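June 5, 2017 – Trelia sectional, surface care check

Cream cover, three adjustable headrests, chaise on the left. Gray throw pillow stays with the set.

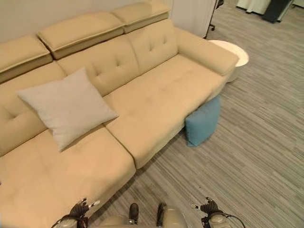 Cleaner is the Drulidard concentrate, 8 ml made up to 158 ml with tap water. Wipe with the seam, never across it. Áine did the chaise, I did the right seat and the armrest.

- Button tufts hold liquid. Blot each one, then leave 22 min before the second pass.
- Headrest piping: soft brush only. Raise each pad first, the gap behind collects lint.
- Pillow: vacuum, low suction. No liquid on the fabric.
- Floor edge under the right seat: flat nozzle. The wide one catches on the front.

Second pass took up to 80 min with drying, longer than the Moranton sheet allows. Left the sheet as is for now.

Slight tack on the armrest after the first pass – probably too much concentrate. Plain water removed it. Try 5 ml next time.

Open: ask Lacey Cheetham if the Mets conditioner can wait until July. Cloths are nearly out.

Á. Cullinane has the spare brush.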